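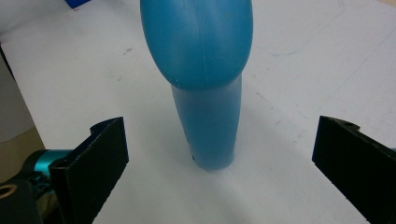 10/30/19

The review of the Mallden branch library's seed lending program was completed this morning, and the figures are to be forwarded to the district office by the end of the week. Over the season the branch issued 2,838 packets of seed and received 1,276 in return. The return figure is higher than last year's and lower than the target set in March. It was agreed that the target had been based on the Tarigan branch, where most borrowers have garden plots, and that Mallden borrowers for the most part grow on balconies and windowsills. The watering handout for those borrowers is to be rewritten. The present version speaks only of cans and hoses, and the new front page will carry a reminder that a household container may do for a few pots. The wording for that page remains to be settled.

The cabinet was inspected at eleven. Two drawers on the left side no longer close fully, and the labels for beans and peas have been exchanged at some point in the summer. The labels were corrected. A request for repair of the drawers has been entered, with a note that the same request was entered last year. The lower drawers are in good order. It is recommended that squash and pumpkin be moved down to them, as the packets are heavy and the upper runners are worn.

Han-gyeol Hyun presented the findings on germination. Twelve varieties were tested from returned stock. Four fell below the level at which the branch is willing to lend, these being the parsnip, the leek, one of the onions and a lettuce that had been stored in a damp envelope. The remaining eight may be issued again in spring. The parsnip was expected, as it keeps poorly from one year to the next, and borrowers will be advised that returned parsnip seed can no longer be accepted. The leek was a disappointment. It came from a borrower who has returned good seed every season, and I have written to her with thanks and without mention of the result.

There followed a discussion of cross-pollination, which took longer than the agenda allowed. Several packets returned as yellow zucchini are very likely something else. The program's rules ask that borrowers return squash seed only if a single variety was grown, but this cannot be enforced on a balcony with neighbors on both sides. Mr. Hyun proposed a separate drawer marked "mixed squash, results may vary." I was opposed to this at first. On reflection the proposal has merit — people do ask for surprises — and I have put it forward for a trial of one season.

Correspondence: one letter of complaint concerning the height of the cabinet, which is justified, and a step stool has been ordered. One offer of tomato seed from a former resident, accepted. The envelope supplier has raised its price, and a smaller size is under consideration for the fine seed.

The afternoon was given to re-filing. Herbs are finished as far as marjoram. The remainder will be taken up tomorrow, before the reading room opens.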